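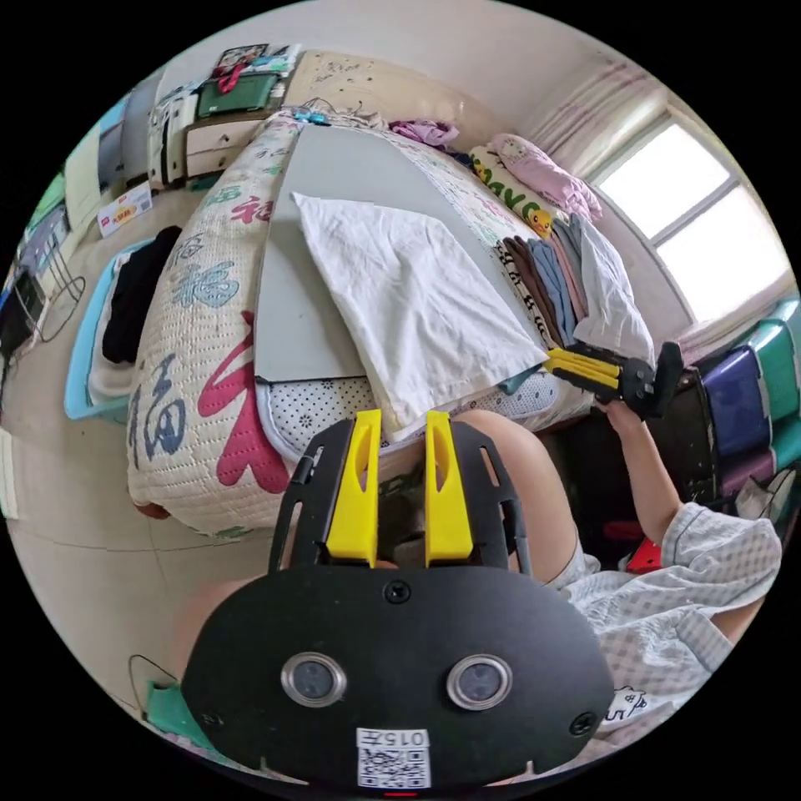
Step 1. Claim the bed

Folding laundry needs a big flat surface, and most of us own exactly one. It is the bed. The couch is too soft and too close to the television, and the kitchen table has jam on it. The bed is waist high if you stand, chest high if you pull up a low stool, and it has a built-in deadline, in that you will want to sleep on it later.

Push the pillow and the spare blanket up to the headboard and leave them there. They don't need to leave the room. In my setup the duck pillow and the pink blanket hold the far end, and everything below them is work space.

A quilted mattress pad is a fine thing to fold on. Mine has Chinese characters on it in blue, teal and a pinkish red, with a large 福 among them. That one means good fortune, and I have folded a great many undershirts in its presence without noticing a change in my circumstances.

Step 2. Get a board

If you take one thing from this page, take the board. A mattress gives under your hands, so every crease you press into a shirt sinks and goes soft. Put something flat and stiff on top and the crease stays where you put it.

Mine is gray and has no other qualities. Yours can be a big cutting board, a drawing board, or the shelf left over from the bookcase you swear you assembled correctly. You want it wide enough for a shirt with the sleeves tucked in, about the width of your own shoulders plus a bit. Check the edges for splinters. I once ran a silk-type blouse over the corner of a raw pine shelf and it is now a dust rag, the best-dressed one in Ustham.

You can also buy a hinged folding board, the kind where you flip the flaps. Clurnell makes one that I used for 7 weeks. It folds everything to the same size, including things that should not be that size, and it takes up more room in the closet than the clothes it was meant to tame.

Step 3. Sort before you fold

Do not fold as you pull things out of the basket. I know it feels efficient. You end up with nine tiny stacks of unrelated things, and then you have to sort folded clothes, and they come undone while you do it.

Make four heaps: tops, bottoms, underthings, and what I call the awkward squad (fitted sheets, anything with a hood, anything with straps). Socks stay at the bottom of the basket until the end, where they'd have gone anyway.

Dark clothes get their own basket if you have a spare. A plastic one on the floor by the bed is fine. Black shows every speck of lint, and a white towel has plenty to share.

Step 4. The basic shirt fold

Lay the shirt face down on the board with the collar away from you. Smooth it from the middle outward with the flat of your hand. Don't pull at the hem, it only makes the sides crooked.

Fold one side in to the middle of the back, then lay the sleeve straight down along it. Do the other side. You should have a long strip the width of the collar and a little more. Fold the bottom up to just below the collar, then fold in half again.

If it stands up by itself when you set it on its edge, you've done it right. If it slumps, the strip was too wide or the shirt is rayon. Rayon slumps. Let it lie down.

Step 5. White and slippery things

Big thin white items, the sort that come out of the basket as a ball and stay a ball, need a different approach. Drop the whole thing on the board in whatever heap it likes and find two corners. Any two that belong to the same side. Hold them, shake once, and lay the cloth out from there. Searching for the "right" corner first is how people lose an evening.

Fold in half the long way, then in half again, then in thirds. A folded sheet with lumps in it is still a folded sheet. The closet door shuts either way.

Step 6. Build the row

As you finish things, line them up in vertical stacks down one side of the bed, where you won't lean on them. Keep the stacks next to each other so they prop one another up. I keep to one kind of garment per stack and let the colors fall as they may — brown next to pink next to a black-and-white pattern bothers me less than hunting for pajamas at eleven at night.

Stop when a stack gets as tall as your drawer is deep. Mak drawer units, if you have the tall one, are 600 mm wide on the outside and noticeably less on the inside, a fact I learned with both arms full. Measure the inside.

Step 7. Put it away now

This is the step everyone skips, me included, most Thursdays. The stacks look so good on the bed that you feel finished. Then it's bedtime, the stacks go on the chair, and by morning the chair has a laundry problem.

Carry one stack at a time. If the top of the dresser is already piled with other stuff, don't set the clothes up there "for a minute." Open the drawer.

How long it takes

A full basket takes me 40 minutes, board included. The Drallska folding video everyone passes around does it in far less, with a basket that appears to contain only T-shirts.

Leave the board out until the socks are done. You don't need it for socks, but you'll find another shirt down there.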